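Brirnwood Residents' Help Pages
Places of worship and community life

Procession on a residential road: what notice should neighbours receive?

Posted by Ritu Srivastava, 13/04/2021

I live on Kadton Lane, opposite the temple and two doors down from the Methodist chapel. I have no complaint against either, and I attend the temple myself. The temple intends to hold its chariot procession in August, going down the lane, along Markberg Road and back by the same way. Last time the lane was closed for 4 hours and several households said they had heard of it only when the cones were put out. One neighbour was unable to get her car out for a hospital visit.

The organisers have asked me to draft a letter to residents. I should be grateful for guidance on the following. How early ought the letter to be delivered? Must every house on the route receive one, or only those on the closed section? Is it proper to include the chapel, whose evening service may fall at the same hour? Finally, there is the matter of the loudspeaker, which was the cause of most of the ill feeling.

3 replies

Lane End Secretary

The residents' association for the lower part of Kadton Lane has dealt with this matter on a number of occasions, and the following reflects our usual practice. It is not legal advice, and the highways office should be asked to confirm what it requires for the closure itself.

Letters should reach every household on the closed section and on any side road whose only way out is through it. In your case this includes the garages behind the chapel, which are often forgotten. There are 91 addresses on our delivery list, and two people can cover them in an evening. A first letter is sent when the closure is applied for, and a short reminder goes out in the week before.

The letter should state plainly the hours of closure, the route, the name of a person in charge and a telephone number that will be answered on the day. Please do not write "in the evening". Residents wish to know when they may move their cars. A separate line should invite anyone with a medical appointment or a carer's visit to make contact beforehand, so that a steward can be told to let the vehicle through.

With regard to the chapel, a visit in person is preferable to a letter. The minister has in past years moved the service by half an hour when asked in good time, and on one occasion opened the hall so that older people could sit down.

As to the loudspeaker, the association's position is that music carried with the procession is part of the observance and should be accepted as such. Fixed speakers tied to lamp posts are a different matter. We would ask that none be placed outside the flats, and that all be switched off when the procession has returned.

M. of Markberg Road

Last year it was drums until late and nobody swept up the petals or the coconut. The church fête is no better, they block my drive every single time. I do not see why any of them need the road when there is a perfectly good field. Put THAT in the letter.

Lūse Hall Bookings

The previous reply does not address what was asked, although the point about sweeping is a fair one and the letter might say who will attend to it.

Lūse Hall stands at the turning point of the route and is able to assist. The car park may be used by residents of the closed section, without charge, provided that the organisers send us a list of registration numbers. The main hall seats 200 and may be reserved as a place to serve food, which would keep the queue off the pavement. This was a particular difficulty for wheelchair users on the last occasion.

Requests should be made as follows:

Write to the bookings desk with the hours required and the number of vehicles expected.

State whether the kitchen is wanted. It is let separately from the hall.

Name one person who will collect the keys and return them the same night.
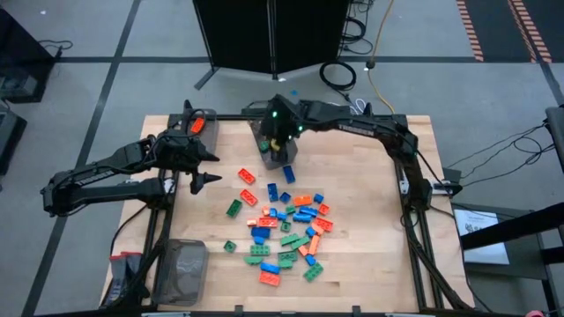
Related pages on this site

Bell ringing and early services: whom to approach
Parking near places of worship on festival days
Applying for a temporary road closure in Brirnwood
Sharing a hall between congregations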